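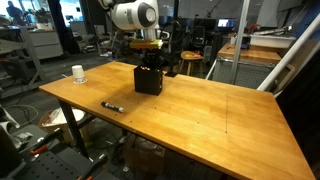 The Dalix top on its black metal legs, pencil grid and all.

Dalix butcher-block worktable: 5 out of 5
September 2023

I love this table! We bought the Dalix back in December to replace a folding thing that wobbled if you breathed on it, and I still get a little happy every time I sit down at it. The wood has a lovely honey color (warmer than the photos on the Gresum site, if you ask me) and there's room to spread out a whole project and still set down a cup and a marker without knocking anything.

Putting it together took two of us one evening. The legs went on easily, but have your own screwdriver ready – the little key in the bag is awful.

I draw right on the top in pencil when I need a layout, and the lines show up nicely without shouting at you. They mostly come off with a soft eraser. I've got plenty of dots and marks on mine by now and I like it better that way.

It's heavy, so pick your spot first! There's good space underneath for boxes and a bucket. Mine was $491 with delivery, and I'd buy a second one tomorrow.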